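Dremau's new brush engine promises less waiting. The old files may disagree

Dremau, the drawing program that a good many pattern and surface illustrators moved to when they got tired of paying by the month, has put out a test version with a rebuilt brush engine and a new way of handling textures. The company behind it, Ititz, says the update makes large textured drawings open faster and lets people swap the color of a texture without redrawing it. Both claims are partly true. How true depends on what you draw and how long you have been drawing it.

The test version arrived in November as a free download for anyone with a current license. It installs next to the stable version, so trying it doesn't mean giving up the old one, though the two share a brush folder by default. That last detail is mentioned once, near the bottom of the release notes, and it has already cost a few people an evening.

What's new is fairly easy to list. Textures used to be stored as flat tiles. They are now stored as a small set of instructions that the program redraws at whatever size you need. Lines stay sharp when you scale up, and a recolor takes one click. The starter library has been rebuilt to match, with 108 brushes converted and 38 that are new. Stipple, crosshatch, woodcut and a set of dry-ink edges are all included.

What's missing takes longer to find. Third-party brush packs made for the old engine still load, but they load as tiles, so they get none of the benefits. There's no converter. Ititz says one is planned and gives no date. The same words were used two versions ago about a proper export to layered PDF, and people are still waiting for that.

Nuanchan Rojanasak sells brush packs for several drawing programs and has 409 brushes listed for Dremau alone. She spent a weekend rebuilding one small pack by hand to see how long the job would be.

"I got through 31 brushes and I was not happy with all of them," she said. "The woodcut ones came out beautifully, better than mine ever looked. The grainy ones lost what made people buy them. If I redo the whole shop I won't be making anything new until next year, and I can't charge again for something people already own."

She is keeping her old packs on sale with a note that they work in the test version "the way they always did."

Ititz puts the speed gain at up to 38 percent on heavily textured pages. The release notes don't say what computer that was measured on, or how the test page was made. Our own attempts were mixed. A poster built only from the new brushes opened noticeably faster. An older map illustration, full of tile textures from three different makers, opened more slowly than in the stable version, and the preview flickered while zooming. Turning off live preview stopped the flicker, but then you're drawing blind until you lift the pen.

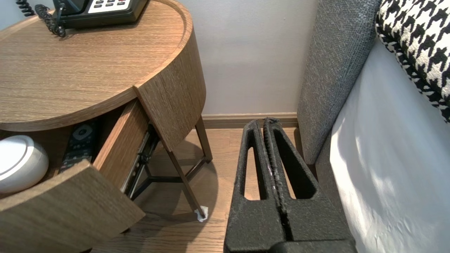 Will drawings saved in the test version open in the stable one?

Only if you save a compatible copy first. The test version writes a new file type, and the stable version refuses it with a message about a damaged document. Choosing "Save compatible copy" flattens the new textures into tiles, and once that's done the one-click recolor is gone from that copy. Keep both.

The recolor feature is the part Ititz is pushing hardest, and it deserves some credit. Pick a texture, pick a color, and every shape using that texture changes. For anyone who makes the same repeat pattern in a dozen colorways, that's hours saved. It does have a catch. The color is tied to the texture and ignores the shape, so two shapes sharing a hatch will always change together unless you duplicate the hatch beforehand. Users of Lemen, a rival program, have been able to set this shape by shape for a while.

Yee-man Lui, who teaches an evening class in digital illustration, said she won't be moving her students over yet.

"Half of them are on older laptops, and the new engine leans on the graphics card," she said. "I also don't want to explain two file types to people who are still learning what a layer is. I like the new hatching. I'd like it more in six months."

She has asked Ititz whether the stable version will keep getting fixes once the new one is finished. The answer she got – that support would continue "for a reasonable period" – did not settle much. We asked the same thing and received the same phrase.

There is also the matter of the brush store. Ititz bought the small brush marketplace Feyisa last year and has begun showing its listings inside the program. In the test version the panel opens by itself the first time you click on the brush list. It can be closed, and a setting under Workspace keeps it closed, but the setting was switched back on after the second test update on both of our machines. Ititz calls this a bug. Brush makers who sell elsewhere may want to watch whether it stays fixed.

Sellers on Feyisa have been told that packs built for the new engine will carry a badge. It isn't clear yet if packs without one will be moved down in search results, and Ititz didn't answer when asked directly.

Anyone who wants to try the test version should copy the brush folder somewhere safe and then point the new install at the copy, under Settings, Files, Brush location. Work on duplicates. Paid jobs are better left in the stable version for now, particularly if a client will ask for the source file.

A second round of fixes is promised before the final release. Known problems on the company's own list include tablet pressure dropping out after sleep, missing textures when printing directly, and undo skipping a step after a recolor. The PDF export isn't on the list.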